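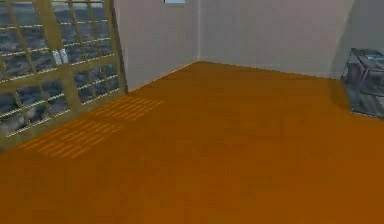 Hanne Kragh plans rooms before any machine is allowed into them. She has worked at the Erkthorpe office of Snorradóttir for most of her career, and until last July she did the job with a tape measure and a notebook. Now the cleaning and delivery routes are tried out in simulation first, in a program the staff call Emer.

"I used to drive to a building three times before we signed anything off," she says. "Now I go once, and I already know where the trouble is."

Trouble usually means doors, glass and low sun. A double door with two handles close together gets its own set of trial runs. So does any floor where daylight comes through a grid of panes, as sensors can read the bright patches as edges. For the Arkby contract the team ran 1406 trials, 58 of which ended in a stop that a person had to look at.

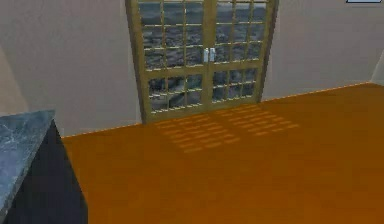
Ditte Ásgeirsdóttir is less pleased with the change. She reviews the stops, and says the work has become narrower. "I liked the visits. You talked to the cleaners, and they told you which door stuck. Emer doesn't know that unless someone types it in."

Kragh accepts the point. Cleaners at new sites are now asked for their notes before the model is built, and they are paid for the time. No jobs have gone at Erkthorpe, she says, but two colleagues moved to other work when the measuring rounds ended.

"I miss some of it too – the driving, no," she says. The next building is due for 2000 trials, and she still plans to walk through it herself before the first machine is delivered.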